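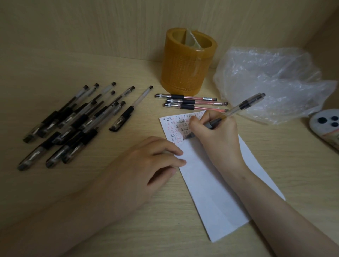 June, a little after four in the afternoon

I've spent most of today on the stroke counter, and I want to get it down while I still remember which change did what. For anyone coming to these notes fresh: the idea Paraskevi and I are testing for the Jaresix arm is that it should learn where one small action stops and the next begins from head-height video of people working, with no one sitting down to label the ends of things by hand. Handwriting felt like a lovely place to start, and tally marks lovelier still, for the simple reason that a 正 has five strokes and so the page keeps its own score. In the pen-sorting clip there's the right hand with the clear gel pen, the left hand lying flat on the folded sheet, and up at the top of the paper the short rows of 正, black and red mixed together, with one or two left part-finished at the ends of rows. So we have our ground truth written in ink, by the same hand we're trying to follow, which still pleases me every time I open the file.

The method as it stands (Bakari, please correct me if I've muddled your half of it): we track the pen hand, take the speed of the wrist and the fingers separately, and call a boundary wherever both dip together for at least 6 frames. Yesterday's version used the wrist alone and it was hopeless. These strokes are so small that the wrist hardly travels, and the whole row went by as one long smear of an action. Adding the fingers brought us up to almost 7 strokes in ten, and I did a little dance by the kettle.

What it still gets wrong:

Red ink. I didn't expect this one at all. The change detector on the paper was tuned on black, and red on white comes through much fainter in the gray channel, so a red stroke gets a finger dip and no matching new mark, and the two halves of the system disagree. Switching to full color is the obvious cure and I've started a run with it, seed 2, results in the Clallance folder when it's done.

The resting pen. When the tip stays on the paper at the end of a row and the hand pauses, we count a stroke that was never made. Paraskevi thinks a longer window would do it. I'm afraid a longer window will swallow the short strokes, but she has been right about this sort of thing before and I'd like to try hers first.

Pens lying close to the top of the sheet. The tracker jumps to one of the pink barrels every so often and then wanders back. I've masked everything off the paper for now, a cheap fix, and not one I'd want to carry over to the arm.

Tomorrow: compare the color run with the gray one row by row, then try Paraskevi's window. Bakari, could you leave the Durán notebook on my bench? I need your threshold table and I can't read my own copy of it.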